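衣柜旁边那个窄角落，电话线拖得乱七八糟，怎么收拾才好？

分类：居家收纳 / 小户型
提问者：阿岚不想搬家
浏览 269 次，回答 3 个

搬进来快一个月了，别的地方都收拾得差不多了，就剩卧室这个角落，每天进门看见一次就心烦一次，上来求助各位！

情况是这样的：白色的柜子靠着墙，柜子侧面再过去就是一小块凹进去的墙，米白色的，挺窄。我在那儿塞了一张小圆桌，上面放座机。插座和电话口都在墙的半中腰，并排两个面板，颜色还不一样，一个浅灰褐、一个深灰（前任房东到底怎么想的……）。电话线从那个小圆口出来，就那么垂着，弯弯地甩到右边去，到桌子边上又缠成一坨，然后再绕到桌子后面往上接电话。线是黑的，墙是浅的，想不注意都难。

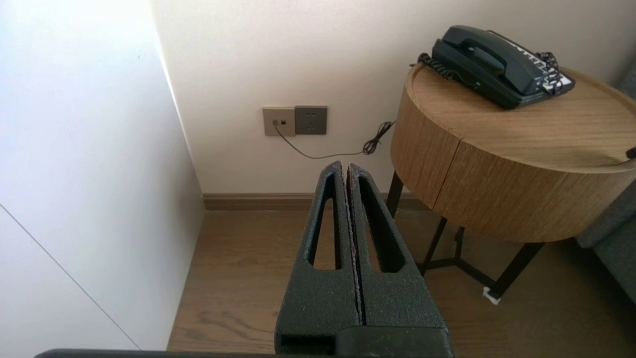

我试过用透明胶带粘，撑了两天就掉，还粘下来一点墙皮，心疼死了。房子是租的，不能打孔，也不敢再乱粘。踢脚线是棕色木头的，我妈说让线顺着踢脚线走最好看，可是面板那么高，线总得先从上面下来吧？下来那一段怎么办？

还有个问题，这张圆桌到底留不留。桌子是从Skendale旧货店拖回来的，花了200块，舍不得扔，可是圆的塞在方角里，后面总空出一块，灰全积在那里，线也全堆在那里。有没有人家里也是这种角落的？预算不高，能不花钱最好，哈哈。

回答一
答主：Arif Rathnayake
赞同 198

我家以前的格局跟你说的很像，也是柜子旁边一条窄缝，也是面板装在半墙高，所以说说我自己折腾的过程，你挑着用。

先别急着买东西，先解决那一坨。电话线打卷多半是听筒和座机来回挪、线跟着扭出来的。把线两头都拔下来，拎着一头让它自己转，转到不转为止，再用手从头捋到尾。我那根捋完以后顺多了，垂下来也不那么难看。捋的时候别使劲拽，水晶头那里很脆，我就拽坏过一个。

然后是走线。你妈说得对，沿着踢脚线走最不显眼。下来的那一段，我是让它贴着墙角的竖线走的，人眼看墙角本来就觉得那里该有条线，黑线也没那么扎眼。固定用的是无痕的小线夹，Folent那种，撕的时候要顺着墙面慢慢往下拉，千万别往外掰。你说墙皮已经掉过一次，那最好先在柜子后面看不见的地方贴一个试试，放几天再揭。墙面要是掉粉，什么胶都靠不住，这时候就只固定在踢脚线上，上面那段随它直直垂下来，只要是直的，看着就清爽。

多出来的线绕成一个松松的圈，用魔术贴扎带扎好，挂在桌子背面。别绕太紧，圈大概拳头那么大就行。要是线长得离谱，干脆换一根短的，量的时候记得把走墙角和踢脚线的路程算进去，我第一次就量了直线距离，买回来差一截，气得我又跑了一趟。

桌子的事我投留下。圆桌不磕腿，窄地方走来走去舒服。后面那块空的地方放个扁一点的篮子，线圈和充电器都丢进去，扫地的时候提出来就好了。插座那边别被篮子或者布盖住，插拔方便一点，也安全。

补充一下（10月6日前后有好几位私信问）：白线有卖的，浅色墙换白线效果立竿见影，比什么线夹都省事。

回答二
答主：柚子皮

换无绳电话啊，哪来这么多事。

提问者回复：座机是奶奶给的，她打过来我得用这个接，不换不换～

回答三
答主：三楼的小满
赞同 8

楼上Arif说的我基本同意，就是篮子那个我不太赞成，我家放过，最后变成什么都往里丢，发票、橡皮筋、不知道哪来的钥匙，翻个充电器要翻半天。

我的做法懒一点：桌子铺一块长一点的桌布，垂到离地一拃的地方，后面有什么都看不见了。圆桌铺布本来就好看，租房子的时候铺块格子布，整个角落都暖和起来。布别太重，不然一碰电话就跟着滑。

至于两个面板颜色不一样，我家也是！看了几年早就习惯了。你要是实在在意，可以把台灯放在桌上偏那一边，挡掉一点，但是别顶着插座放。千万别自己刷漆，邻居刷过一个，干了以后插孔边上一圈毛毛的，比原来还难看，退租的时候还被房东说了。

对了，柜子侧面那么大一片白的，也能利用起来呀，可以贴个磁条或者挂个小日历，记电话号码正好，接电话的时候一转头就看见了。不过先看看你的柜子吃不吃磁，我家的不吃，白买了一条。

提问者追问：谢谢大家！昨晚先把线捋了，真的好多了，居然捋了一身汗。请问魔术贴扎带一般在哪个柜台，五金还是文具？

Arif Rathnayake：我是在文具那边找到的，五金那边的都偏粗。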